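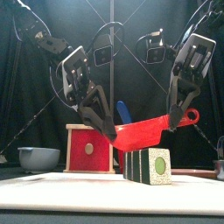

Does the dustpan belong under the sink or on a hook? Put it on a hook, if it has a hole in the handle, and put the hook where the crumbs are.

I raise this because we are now on our third dustpan of the year at Pickering and I would like it to be the last. Gareth's message is quoted here for anyone who deleted it, as I nearly did.

Gareth Entwistle wrote, November 2019:
> All,
> The dustpan has gone missing from the workroom again. I found the
> brush in the sink cupboard behind the vinegar, bristles down, and
> they now all lean left like wheat in a stiff breeze. No sign of
> the pan.
> Could we please agree on ONE place for it? I don't mind which. I
> do mind sweeping sawdust onto the back of a Floria seed catalog,
> as I did last night.
> Also, whoever has been emptying sweepings into the paper
> recycling, please stop. The Grellton people wouldn't take it.
> Gareth

Thank you, Gareth. I looked at the catalog afterward and the dahlias will never be the same.

On the matter of ONE place. We have tried this. In March we agreed on the sink cupboard, and everybody said what a sensible idea it was, and by the end of the week the pan was on top of the fridge. The sink cupboard is where things go to be near a leak. You have to get down on your knees and move three bottles to reach anything, and no one does that for a spoonful of shavings. They blow on it and leave.

So, hooks. I have bought a packet of nine from Tralden, which was the smallest packet they would sell me, and I propose to put one at the end of the bench at elbow height. The pan hangs by the hole at the tip of the handle. The brush gets its own hook beside it. I know the brush is supposed to clip into the pan, and I know some of you are fond of that arrangement, but the clip on the last set gave up in its second week and after that the two of them lived separate lives anyway.

A few words on the pan itself, as Yanling asked me what to look for. Red, please, or some other color that can be seen from across a room. The gray one vanished against the floor for most of the summer and Cyril Pearce stood on it. A wide scoop is good. A straight front lip is better, and you can check it in the shop by setting it on the counter and looking for daylight underneath. If there's daylight, there will be a line of dust on your floor for the rest of your life, and you will chase it backward to the wall like everybody else.

Cyril Yeoman has offered a long-handled model, the kind used in movie theaters. It's a kind offer. I have used one and it tips over – usually when full.

About small boxes and drawers: please lift them off the bench before you sweep around them, and shut the drawers first. Wael spent a good part of an evening picking brass screws out of a pan of fluff and was much more polite about it than I'd have been. A brush is a poor judge of what's rubbish.

Sweepings go in the bin with the lid. The paper recycling is for paper.

I'll put the hooks up on the 7th unless someone objects. Objections to the list, please, and not in the form of a note taped to the kettle. That leaves seven hooks over, if anyone has aprons.

Yanling, do you still have my drill?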